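Open afternoon at the Zarer manipulation lab: gallery

Thursday, July. Photographs and captions from the visitors' round.

The lab opened its doors to outside visitors for one afternoon, from 13:30 until a little after 17:00. Places were limited to 30, taken in three groups so that everybody could stand close enough to the benches to see the fingers close. Each group had a short talk in the corridor, then the two-arm bench, then the data desk, then questions.

The programme was put together by Danai Vrettos, who runs the bench work, and Teodora Kelmendi, who looks after the software that records and replays the runs. The notes below follow the order of the round. Most of the entries are text only; the bench photograph comes in its place.

1. Corridor talk

Vrettos gave the same ten-minute introduction three times. The project, Skilledness, is concerned with small tidying tasks done by two arms on one table. The tasks are dull on purpose: put a pen in a cup, fold a cloth, move a lid from one box to another. A person would not think about any of them. For a pair of arms they involve choosing which hand to use, approaching from a side that leaves room for the other hand, and closing on something narrow that rolls if it is touched in the wrong place.

She showed the task sheet for the day, one side of A4. It gives the objects, the permitted starting layouts and what counts as finished. The sheet says nothing about the order in which objects should be picked up. Several visitors asked about this, and the reply was that the order is left to whoever, or whatever, is driving.

2. The two-arm bench

The bench is used from both ends. The arms are mounted at the back and work inwards over a covered table top, and the naming follows the arms' own point of view. Seen from the visitors' side, then, the right arm is the one on the left. This was explained to every group and had to be explained again to most of them.

The demonstration task was sorting felt-tip markers into cups. Markers are a useful object for this sort of work. They are cheap, all much the same shape, light enough to be dropped without harm, and thin enough that a small error in finger position matters. The cups are light too, and an arm that comes in low will knock one over. 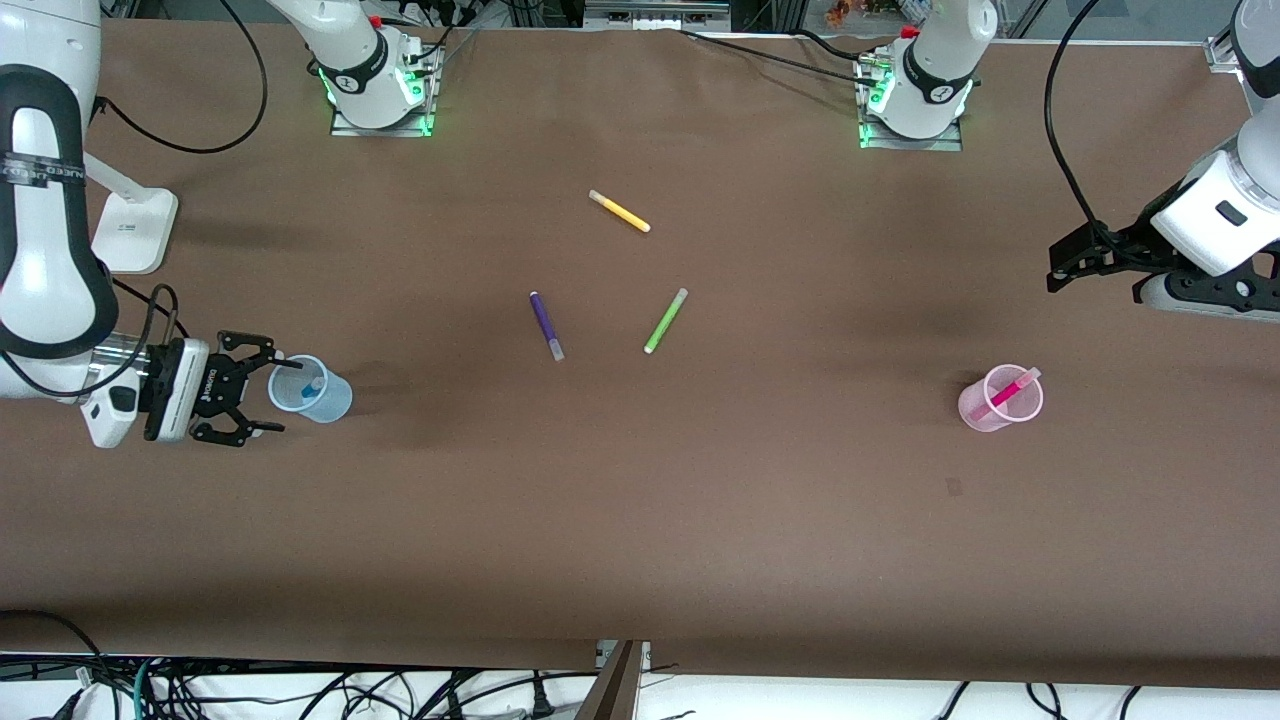

Marker sorting at the two-arm bench. Blue marker in the blue cup, pink in the pink; yellow, purple and lime green still on the table.

Both grippers are the parallel-jaw type: two fingers that move towards and away from each other and do nothing else. There is no wrist trick to help with a marker lying at an awkward angle, so the whole arm has to turn to line the fingers up with the barrel. Visitors who had expected quick movements remarked on the pace. The speed limit was set low for the afternoon, and Vrettos said that the ordinary working setting is not a great deal higher.

A question from the second group: do the two arms know about each other? At the lowest level, yes. A shared check stops either arm from entering the space the other is occupying. Above that it depends on the program being run. In some, both arms are driven by one set of commands; in others each has its own, and the check is all that keeps them apart.

A second question, from the same visitor: why not put a camera on everything? The answer given was bandwidth and cable. Each extra view has to be recorded, stored and lined up in time with the rest, and every cable on a moving arm is one more thing to catch on a cup.

3. Hand guiding

Two visitors from each group were allowed to drive. The method is simple to describe – a pair of smaller handles, one per hand, whose joints are copied by the large arms – and harder to do. Most people reached too far, since the handles are shorter than the arms they stand for. The best time for a single marker was 9 seconds, by a dental nurse in the third group. The longest attempt was stopped when the group had to move on.

Kelmendi asked each driver to say aloud what they were trying to do as they went. She uses these remarks later when deciding how a run should be divided into steps. People tend to say "now I'm picking it up" well before the fingers touch anything, and that early start turns out to be a fair place to cut.

4. The data desk

At the data desk the groups saw how a run is stored. A run consists of the joint positions of both arms, the finger openings and the camera pictures, all carrying the same clock. The set shown to visitors held 227 runs of the marker task, of which 168 had been passed for use. The others are kept but flagged. Common reasons for a flag are a marker that left the table, a cup that tipped, and a driver who paused for so long that the run was mostly waiting.

Kelmendi replayed one run at normal speed and again at a quarter speed. The slower replay shows the small corrections before the fingers close, which are easy to miss at the bench.

The viewing program is Jideleck, written in the lab. It plots the finger opening as a line under the picture, and a successful grasp appears as a flat step where the fingers have met the marker and can close no further. A miss goes all the way down to zero. After a few examples, most visitors could call the result from the line alone.

5. Questions at the end

Will it sort by colour without being told? It depends on what the runs contain. If every recorded run matches marker to cup, a program trained on them will usually do the same. A marker with no matching cup is a separate problem, and the lab is still collecting runs for it.

How long does it take to set the table up again? Less than a minute by hand. Starting layouts are drawn from a printed list and the markers put down to match.

Can schools visit? Yes, in small groups, by arrangement. The Brandão room next door can be used for talks and has step-free access from the car park side.

Visitors who left an address on the sign-in sheet will be sent the task sheet and the slides from the corridor talk. One grey umbrella was left at the data desk and can be collected from reception.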